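The Isley 15 is a twin-turboprop commuter airliner built by Drerner. It was designed for short routes between small fields and can carry 15 passengers in single seats on each side of the aisle. The standard crew is 2, although some operators fly it with one pilot on cargo runs.

Design

The Isley 15 is a high-wing aircraft with a T-tail and fixed landing gear. Early studies called for retractable gear, but the design team under Riet Leemans dropped it to save weight and cut shop time. The cabin is not pressurized. With a full load the aircraft has a range of 600 nautical miles -- less when flown from hot or high airports.

Variants

Isley 15: Original passenger model.

Isley 15C: Cargo model with a wide rear door and a stronger floor.

Isley 15M: Air ambulance model with room for 6 stretchers. The interior was laid out by Nazma Gamage.

Operators

Pramanik was the first airline to order the type and remains its largest user. Pelemine flies the cargo model on night mail routes -- mostly in winter, when its larger aircraft are in for checks. 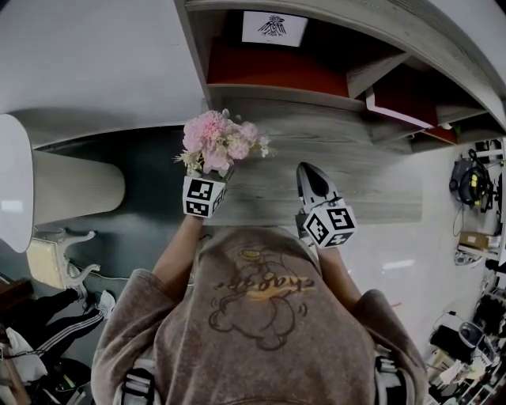
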